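4. Evaluation of the Areck Kit

4.1 What arrives

The Areck is sold by Ballton as a complete bimanual demonstration kit, where "complete" is used in the catalog sense. The purchaser receives two hand-held grippers, the marker plates that go on top of them, the cabling, a calibration routine, and a manual whose translation improves noticeably toward the back. A table is listed under "recommended accessories." So is a computer. The idea behind the kit is familiar: a person does the task with the same fingers the robot will later use, and the recordings become training data without anyone having to teleoperate an arm through a cereal breakfast.

We bought our kit at list price and Ballton had no part in the evaluation, although their support desk did once ask us how it was going. Setup in our Durham lab took most of an afternoon. The mechanical side was easy. The marker plates go on one way only, a design choice we came to appreciate after the second operator tried the other way. Calibration was harder, chiefly because the software reports success with a green banner and failure with a slightly different green banner.

Each session followed the Mnguni protocol, in which the operator picks up an object with one gripper while the other waits nearby, brings the two into cooperation if the task calls for it, and puts everything down again before the next prompt. Operators were told to move at whatever speed felt natural. Several asked what was natural about it, and we logged this under general remarks.

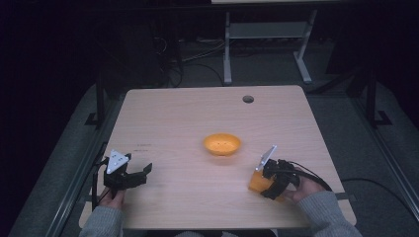

4.2 Tracking and cable management

Pose tracking is the Areck's main selling point, and we are happy to say that it mostly earns the space it takes up on the box. The plates are easy to detect under ordinary room lighting, and the software recovers quickly after a short loss. Trouble begins when a plate turns close to edge-on to the camera. The estimate then becomes adventurous. It does not drop out, which would be useful; it continues with full confidence to a pose that would require the operator to have a second elbow. We added a simple check on joint plausibility and recommend that anyone else do the same before plotting anything for a funding body.

The cables deserve their own discussion, having insisted on one throughout the study. Ballton describes the kit as "untethered in spirit." In practice each gripper trails its wiring back past the operator's hand and away from the table, and the operator learns to move around it the way one learns to live with a large dog. Reaching forward was rarely a problem. Turning the wrist outward was, and after an hour most operators had quietly adopted grasps that kept the bundle on the outside of the arm. A policy trained on these recordings will presumably inherit the habit and pass it on to an arm that has no such bundle to avoid.
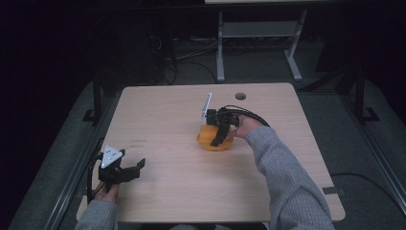

Figure 4. Areck grippers in use during a bowl trial. The right gripper is closed on the bowl; the left is held open. Note the cable bundle looping back over the right hand.

We ran the protocol with 7 operators and recorded 800 episodes. After automatic filtering and one very long evening of manual review, 705 were kept. The largest group of rejected episodes came from tracking faults of the kind described above. The next came from operators who began before the prompt, and the smallest, a category we had to create, came from an operator who completed the task perfectly with the recording stopped. Ballton's brochure promises that "every demonstration counts." We found that counting them was the simple part.

4.3 Fingers and pads

Bowls and cups are forgiving objects. They can be taken by the rim or around the outside, and a gripper that misses the intended point usually finds another one nearby. We therefore consider the pads separately, as they are the only part of the kit that touches anything and the only part that Ballton sells as a subscription.

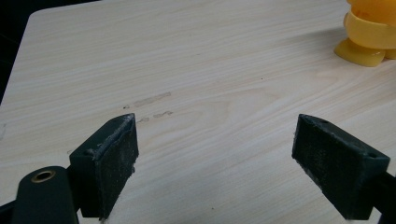
Pad wear was the cost we had failed to budget for. A replacement set is $365, a price at which one expects the pads to be presented on a small cushion, and the manual advises changing them "when performance is affected," without saying whose. Friction was good at the start of the study and we saw no sudden loss of it. What did change was cleanliness. The fuzzy facing collects light flecks of dust all over, and at the bottom of the left one a wisp of white fluff has taken up residence, close to where the finger comes nearest the wrist camera. The manual's cleaning advice is to use "a suitable cloth." Every cloth we judged suitable contributed some of itself. Compressed air worked better, and we now make it part of the opening checklist, between powering on and interpreting the banner.

The finger bodies themselves have held up well. The scuffs are cosmetic, and the mounting screws needed tightening only once. Alignment between the two fingers stayed within what our gauge could resolve, although in fairness it is not a very good gauge. We had more difficulty with flat-sided objects than with round ones, as a pad that meets a flat side at a slight angle will hold it convincingly until the operator looks away.

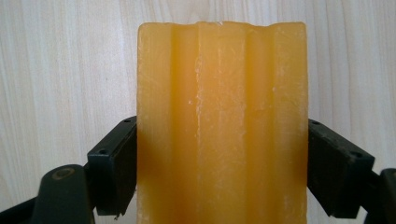 Operators differed in how they dealt with this. Some squeezed harder, which the trigger permits up to a point and then resists with a click that is described in the manual as feedback. Others regrasped until both sides felt even, producing longer episodes but cleaner ones. We kept both styles in the released set and labeled them, on the theory that a learner might as well see how people really behave when a timer is running.

Ballton shipped a firmware update in August that addresses the banner colors. Failure is now teal. All results in Section 5 were obtained with the earlier version.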